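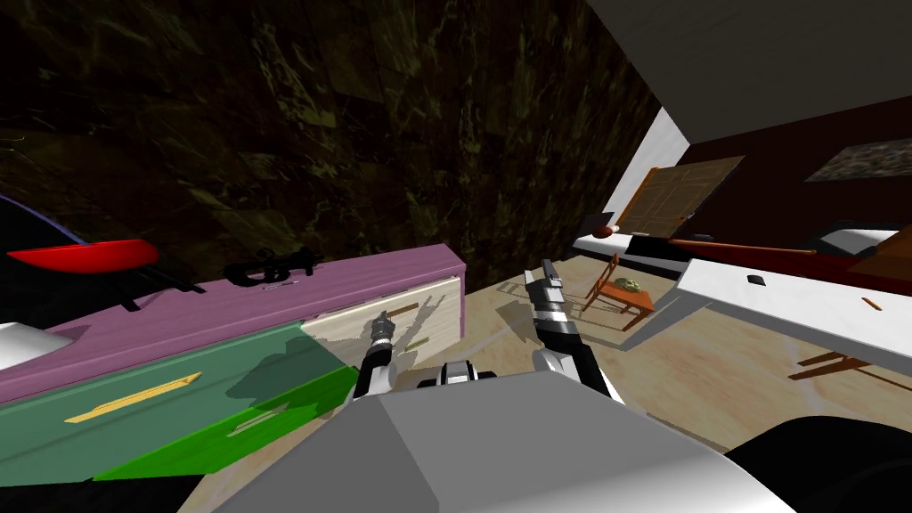 Lenuța Văduva asked in reply whether the fault had also been reproduced with the collision checker enabled, and requested that the thread be kept to the drawer task. The original post has been amended accordingly and is given in full.

Drawer run halts with a force limit fault, two arms, simulated bedroom
Posted by Rodica Barbu, 2025-03-15

Our group at Balwood is evaluating a two-arm mobile robot in simulation before any work is permitted on the physical unit. The task is to open the cream drawer at the end of a dresser, pause, and close it again. The controller is Vornov, with the standard safety layer.

Of 2,016 runs completed in February, 33 ended in a protective stop. In every one of these the log shows the left arm exceeding its force limit during the closing stroke. The opening stroke has never produced the fault. The right arm has no part in the task and is commanded to hold its position.

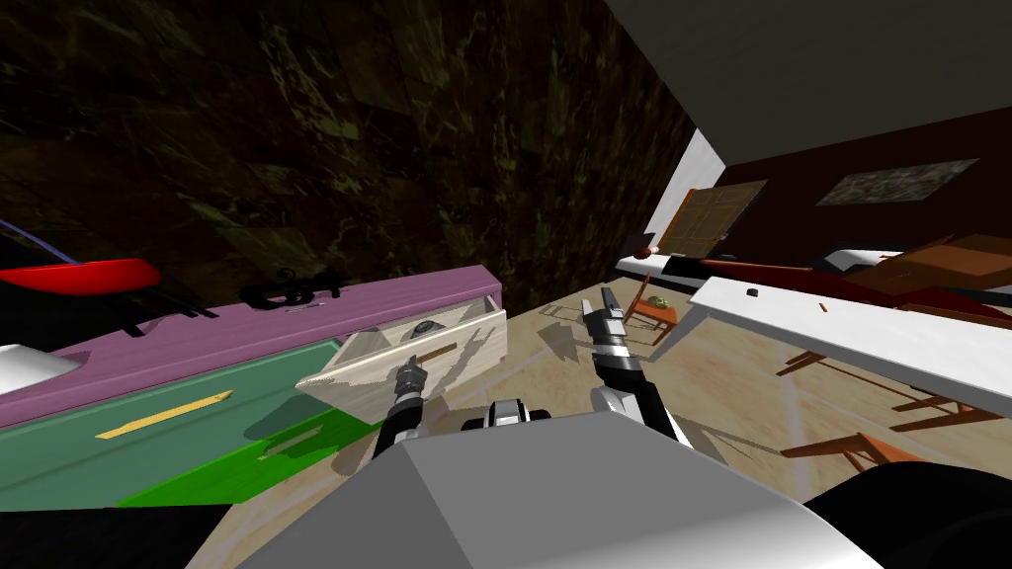
The stop itself is handled correctly, and both arms hold. The difficulty lies in the recovery. When the operator clears the fault, the left arm resumes its previous command at full speed, and the force limit is exceeded a second time. On a physical robot this would present a hazard to any person who had approached the furniture in the meantime.

We have reduced the closing speed and replaced the drawer model with the one supplied in the Sturley furniture set. Neither change removed the fault. Advice on the cause, and on whether the resume behavior can be disabled, would be appreciated. The collision checker was enabled throughout.

Lenuța Văduva

Thank you for the amendment. There are two separate matters and they should be recorded separately.

The first is the force peak. Please examine the contact settings on the drawer joint. If the joint has a hard stop at the closed position and the commanded end point lies even slightly beyond it, the controller will continue to push until the limit is reached. Move the end point short of the stop and allow the arm to finish under force control.

The second is more serious. A cleared fault should never restart motion. In the safety layer, set the recovery mode to "hold" and require a new start command from the operator. The old trajectory must be discarded at the time of the stop. Until this has been confirmed by test, the program should not be transferred to hardware, at any speed.

mwakalinga_lab

had the same thing, raised the force limit and it went away

Lenuța Văduva

The above suggestion should not be followed. Raising the limit hides the contact error and leaves the restart in place.

Rodica Barbu

The end point was set 30 millimeters beyond the closed position, a value carried over from an earlier drawer model. It has been corrected. Recovery mode has been set to "hold," and a further 300 runs have been completed without a protective stop. A stop was then forced by hand during the closing stroke, and the arm remained still after the fault was cleared.

The transfer to hardware remains suspended pending review of the same setting on the right arm.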